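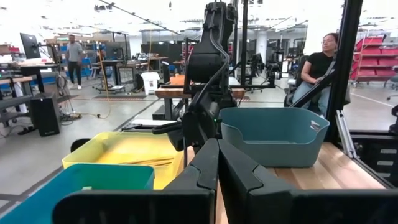

Radwa Ghoneim, minute-taker (re-elected unopposed while getting a coffee)

Dondum Shared Workroom, users' meeting, July
Started 4.10 pm, once enough people had been talked away from their desks.
In the chair: Mulugeta Adugna. Apologies: the Kaczorowski desk, who sent a long message about being brief.

1. Minutes of the last meeting
Accepted, with one correction. Mulugeta did not "storm out" over the labelling of the red shelving. He left at a normal speed.

2. The bins
The chair reminded everyone that the plastic bins on the wooden table are for sorting small stuff, and that sorting means different stuff in different bins. The yellow one has had thin wooden sticks lying in the bottom of it. Mulugeta asked whose they were. Silence was recorded.

It was proposed that sticks live in the yellow bin for good, as they seem to have decided this for themselves. Carried, one against. The objector wanted the green one and asked for that to be minuted.
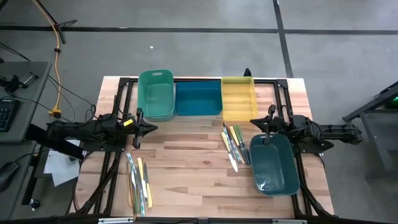 Long discussion on colour. What Mulugeta calls green, the Stirkivness people call teal, and what they call teal he calls "the other green". Agreed that the yellow is yellow. A motion to buy a colour chart failed for want of a seconder.

Radwa raised the matter of wrappers and clear plastic bits being left in the bins. A bin on the table is not a garbage bin. The garbage bin is by the door and has been since we moved in.

3. Replacement bins
Mukex has quoted $164 for a matching set of 27, all grey. The chair pointed out that this would end the colour debate. The meeting preferred the colour debate. Quote declined with thanks. 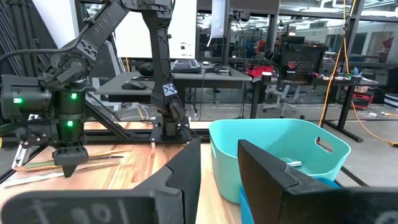 4. Pencils and sticks
Pencils are turning up among the sticks on the tabletop, and people in a hurry are trying to write with the wrong one. Pencils to go back to desks at the end of the day. Rulers likewise. Mulugeta offered to make a sign and was asked to keep it shorter than the last sign.

5. Papers on the table
Flat papers and card may stay in front of the bins while a job is on. After that they go home with their owner or into recycling. Radwa to check at closing for two weeks, then somebody else.

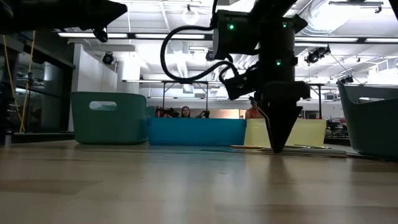
The table, bins out, item 5 in the foreground.

6. Other business
The door code is still 2724. Please stop writing it on the door.

Closed 5.05 pm. Next meeting in August, biscuits by Stirkivness.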